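Unit 5 Handout: Demonstration Visit to the Clunano Disassembly Laboratory

Course leader: Roos Bakker
Laboratory host: Siebe Smits

The visit takes place in October and replaces the regular lecture. Students meet at the Tilstead entrance at 9:15 a.m. and proceed to Room 106. Enrollment is limited to 24. Bags and coats are to be left in the lockers outside the room.

Purpose of the demonstration

Students will observe a robot arm working on a desktop computer. Attention should be given to the following points.

Order of removal. Note which parts must come out before others can be reached.

Grasping. A memory module, a processor and a hard drive differ in size and shape. Consider how the fingers must approach each one.

Part placement. Each part has a set position in the tray, so that its location is known for later steps.

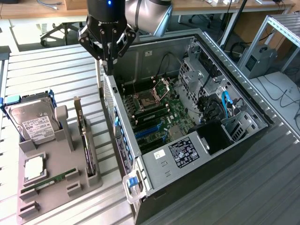

Figure 1. Gripper above the opened computer, with removed components in the parts tray at left.

Conduct in the laboratory

Students remain behind the marked line while the arm is powered. Questions may be put to Mr. Smits during the pause between runs.

Written work

Submit a one-page report to Sanne Van Leeuwen before the next lecture. Refer to Figure 1 and propose an order for returning the parts to the computer.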